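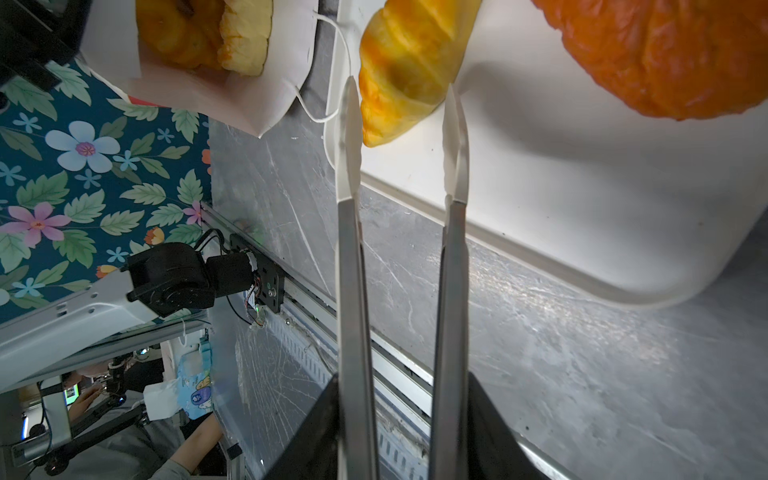

Cleaning the white fingertips

Butter from a croissant gets onto the white plastic tips sooner or later. Power the arm down first. Use warm water with a drop of dish soap on a soft cloth, then a dry cloth. Leave solvents alone, they cloud plastic. Wipe toward the point so crumbs don't get pushed back into the black housing.

Paper jobs

Gift wrap and paper bags leave lint on the finger pads. With printed paper, check the pads for ink as well. Lower the grip force until a folded edge holds without creasing. On our Rarnon controller that is setting 2, and bread uses the same one. 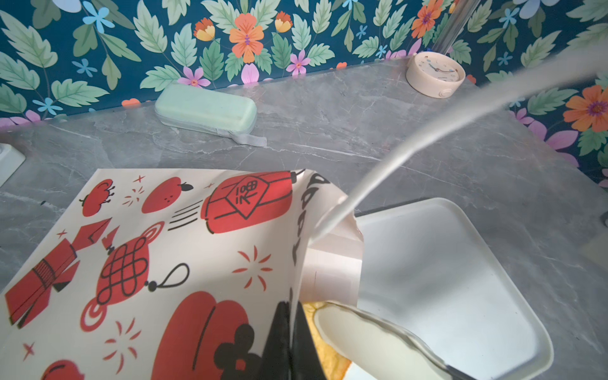
Rail bolts and cables

1. Check the base bolts every 50 hours.
2. Run a dry brush along the slots in the aluminum rail.
3. Move each joint by hand with the power off and watch the cables. They need slack at the elbow.
4. Clip them again if they rub.

A bag is a good test after any of this. Pinch it at a fold, lift, and see if it slides.
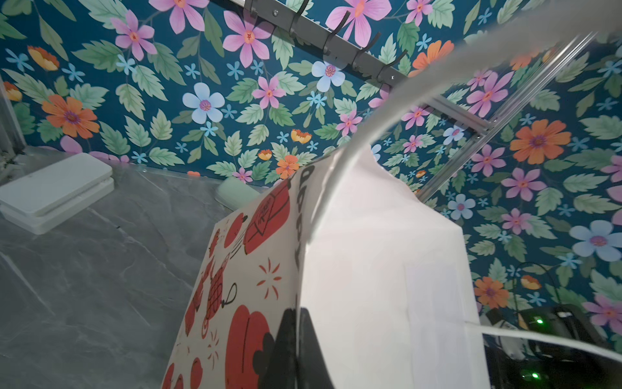 Page last changed: December

Regrease the wrist at 2,000 hours. Two arms on one rail should be done together, even if only one sounds dry. Park both over the table first

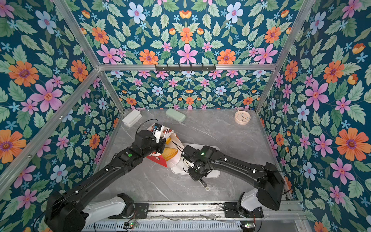 and keep the grease off the marble top, where it stains. A sheet of cardboard under the wrists is enough. Check for green lights when you power back up, and run both arms slowly through one full cycle before putting food back on the plate.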